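Papercraft evening class - session 4 handout
Heat, resist and backgrounds

(Notes typed up from my scrawl, so bear with. Session 3 sheet on stamping is still on the Stemley page if you missed it.)

## Before we start

Bring: apron or old shirt, your own versamark-type clear pad if you have one, scrap card, a lidded pot for leftover powder. Heat tools are provided but there are fewer than there are of you, so expect to share.

Card weights again, as people keep asking:

- Card base: 300 gsm or near it. Thinner will flop once you've layered on it.
- Layers / toppers: 160 to 220 gsm.
- Copier paper: no. Cockles straight away under heat.
- Watercolour paper, hot pressed (smooth): best for anything with a wash over it. Cold pressed is fine for backgrounds but fine detail stamps go patchy on the bumps.

## 1. What "resist" means

Put something on the card that water-based ink can't get into. Put ink over it. Wipe. The ink stays in the bare card and comes off the protected bits.

The things we use as the protector:

1. Embossing powder, melted (tonight)
2. Wax - candle end or white crayon
3. Masking fluid
4. Embossing folder with a dye-ink sponge on the raised side (session 6, different animal really, same family)

Clear powder over white card gives white lines. Clear over cream gives cream lines. Obvious when written down, but every term somebody buys white powder to get white lines on white card. You can, it just sits a bit chalkier. White powder earns its keep on kraft and dark card.

## 2. Basic emboss resist, in order

1. Rub the card over with an anti-static bag. Whole surface, edges as well. If you skip it you get freckles of powder everywhere.
2. Ink the stamp with clear sticky ink. Press straight down, don't rock it. Lift straight up.
3. Powder over the lot. Tip off onto folded scrap paper. Flick the back of the card once, firmly.
4. Check for strays under the lamp. Dry fine brush to knock them off.
5. Heat tool ON and away from the card first - count to 10, then bring it in. A cold tool just blows the powder about.
6. Heat from underneath if the card is thin, from the top if it's thick. Keep moving. You're watching for the dull grainy look to turn shiny. As soon as it turns, move on.
7. Leave it to cool flat. Don't stack them.
8. Blend dye ink over the top, light to dark, small circles, starting OFF the card.
9. Wipe the raised lines with a dry tissue. Slightly damp if they've gone muddy.

Overcooked powder goes flat and oily and sinks into the card. No way back from that, start again. Undercooked looks like sugar and rubs off on your sleeve; give it another go with the heat.

## 3. Which inks on top

**Dye ink** - the usual choice. Soaks in, doesn't sit on the powder. Wipes clean.

**Distress-type / water reactive** - lovely, my favourite for this. You can flick water on after and get bleached spots. Wait for the spots to lift, then dab, don't rub.

**Pigment ink** - slow drying, sits on top, smears over your lines. Avoid unless you want a chalky look and have all evening.

**Watercolour** - yes, on watercolour paper. The embossed lines act as little walls so the colour stays where it's put. Good for people who say they can't paint.

**Alcohol ink/markers** - go round the lines not over. Can soften and stain the powder.

Colour order for blending. Put the pale one down first over more area than you think. Then mid. Then dark just in the corners. Then go BACK to the pale one over the joins. That last step is the one that gets forgotten and it's what makes it look smooth.

Combinations that don't go brown when they meet:
- yellow - peach - coral
- aqua - mid blue - navy
- pink - lilac - purple
- lime - green - teal

Combinations that do: orange with blue, purple with yellow, red with green. Leave a strip of bare card between or do one, dry it thoroughly, and accept a bit of mud.

## 4. Choosing a stamp

Solid blocky images give big areas of resist and a strong look. Sentiments in a chunky font work. Thin script fonts need superfine powder or the letters fill in - especially e's and a's.

Background stamps (brick, lace, script, leaf repeats) are the easiest first go. No need to line anything up. Ink a big one on the table rubber side up, and lay the card on to it, then rub the back with a clean cloth.

The Medetero leaf set in the class box is good for this, please wipe after use. The Halim alphabet is NOT for sticky ink, the small letters are mounted on foam and it gets into the edges.

## 5. Layout for tonight's card

A square-ish topper on a plain base. Nothing fancy.

- Base folded and scored before anything else. Score twice, lightly. Fold with the bump on the INSIDE.
- Resist panel trimmed after colouring, never before. Blending right up to a cut edge bends it.
- Mat in one dark shade picked from the panel, narrow border, same all round.
- Sentiment strip a third of the way up. Not the middle.
- Foam pads under the panel if it has curled a bit. Wet glue if it's flat.

White space is alright. If you've got to the end and are reaching for the gems, put one on, walk off, come back. Three small ones in a loose triangle looks better than a row. Two always looks like eyes.

## 6. Selling or swapping them

Was asked last time so a short bit.

Plullura, the swap list a few of you have joined, takes cards up to A5 and wants them flat - no bows, no buttons. Current membership is 864 I'm told, so your card will go to a stranger, sign the back. Next swap closes end of January.

Craft stalls: work out the cost per card properly. Base, envelope, cello bag, powder, ink, share of the stamp. A tub of powder goes a very long way, it's the envelopes and bags that get you. Then add time. If a card takes 30 minutes you won't get that back at stall prices, so make batches: emboss all the panels in one go, colour all, trim all.

Check the stamp maker's angel policy before selling anything. Some let you sell hand stamped work freely, some cap the number (one I use is 3,000 a year, no danger of me getting there), some say no altogether. It'll be on their site, or on the packet in tiny print.

## 7. When it's gone wrong

| Problem | Likely cause | Try |
|---|---|---|
| Powder specks all over | no anti-static, or damp hands | brush off before heating |
| Gaps in the image | uneven pressure, pad drying out | re-ink pad, mouse mat under card |
| Card warped | heat held in one spot | heat the back briefly, press under books |
| Lines look dirty | ink left sitting on powder | damp tissue, fold to a clean bit each wipe |
| Blotchy blending | too much ink on the sponge | dab off on scrap first |
| Blurry edge | stamp slid | start over, use the back |

Don't bin the failures. Cut them up for tags, or punch shapes out of the good bits. I've had some of my best backgrounds from the reject pile.
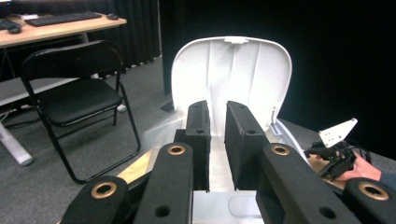
## 8. Homework (optional!)

- One panel with clear powder, one with white, same stamp, same inks. Stick them side by side in your notebook and write down which was which, you won't remeber.
- One wax resist using a candle end. No stamp. Just draw.
- Try a sentiment on dark card. White powder, heat from below.

Next session is embossing folders and the die cutting machine. Bring plain card in any colour, and the panel from tonight if you want it mounted. Doors at 6.45pm, tables need putting up so early hands are welcome.

Spare inks and blenders back in the Stemley crate please, lids ON. The aqua pad was left open last time and its nearly had it.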